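How to Dry Cups on a Wire Rack Without Chips or Water Rings

I must have washed a mountain of cups before I gave any thought to how I was drying them. For years I piled everything up on a folded dish towel, rims down, and wondered why the insides still smelled a little musty the next morning. A plain wire rack fixed that for me, and I'd love for it to do the same for you!

Start by clearing a flat spot and setting the rack toward the back, so your sleeves don't catch on it. Shake each cup over the sink once or twice, and then fill the rack from the back row forward. I like to put the cups down one at a time, with a finger's width between them – my friend Maham Kazmi swears by two fingers, but she has a bigger kitchen than I do.

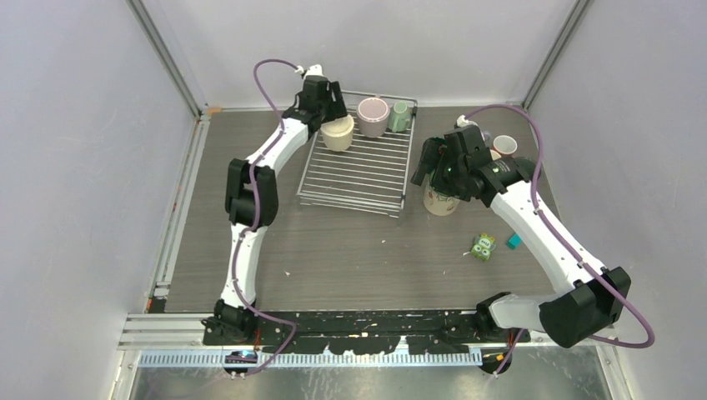 Mugs with handles want a bit more thought. Turn all the handles the same way, and keep your smallest mug at one end where it won't get knocked by a bigger one. If you have a patterned mug you're fond of, leave it off the rack until the others are settled, and set it down last, gently, holding the body and letting the handle be.

Give everything an hour or so. Cups with a deep foot ring will hold a little puddle on the bottom when they're upside down, so dab that with a cloth before you turn them over (I forget this constantly, and my socks pay for it). Once the cups are dry, wipe down the wires too, and stand the rack on its side until the next wash.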